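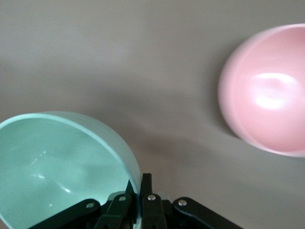

Samonte Glaze Studio: Questions About Firing and Membership

Do I need to be a member to use the kilns?

No. Anyone can bring in work for firing. Members pay less and can book a shelf ahead of time. Non-members drop off at the front counter during open hours and go into the next kiln with room.

What clay can I bring?

Mid-range stoneware and low-fire earthenware, as long as you know which one you have. If the bag is gone and you can't say what the clay is, we won't fire it. A low-fire clay in a mid-range kiln can melt onto the shelf and onto other people's pots.

How dry does a piece need to be?

Bone dry. Hold it against your cheek, and if it feels cool, leave it another day or two. Thick bases and handles take longest.

How much does firing cost?

Small pieces are charged by height and width at the counter. A half shelf is $49 and a full shelf is $81. A private kiln load is $300, and you load it with one of our staff present. Members get a full shelf at the half shelf price once a month.

How long until I get my pots back?

Bisque firings usually come out within a week. Glaze firings depend on how quickly the kiln fills. September is slow for us and you may wait longer then. We send one email when your work is on the pickup shelf and hold it for 30 days.

Can I eat from what I make?

It depends on the glaze. The studio glazes marked with a white lid are meant for food surfaces when applied as the label says. The ones with a red lid are for the outside of a piece or for decorative work. If you mix or layer glazes yourself, we can't tell you whether the result is food safe — a lab test is the only way to find out.

Why did my pastel glaze come out blotchy?

Usually it went on too thin. Pale greens and pinks need three even coats, each one dry before the next. Stir the jar to the bottom first. Wipe bisque dust off with a damp sponge and let the pot dry before you start.

How far down can I glaze?

Stop a quarter inch above the foot. Runny glazes need half an inch. If glaze sticks your pot to a shelf, there is a cleaning charge.

Which kiln will my work go in?

We have two electric kilns, a Riven and a smaller Drorketti. The Riven does most of the glaze loads. You can ask for one or the other but we can't promise it.

Do you sell clay?

Yes, by the bag. There is a discount on orders of 100 pounds or more. Reclaimed clay is cheaper and is sold when we have it.

Where do I park?

Use the lot on the Skitesov Street side. The spaces by the loading door are for deliveries only.

When are you closed?

Sundays and public holidays. The kilns will also be off for element replacement on Mon 2 July — drop-off and pickup are open as usual that day.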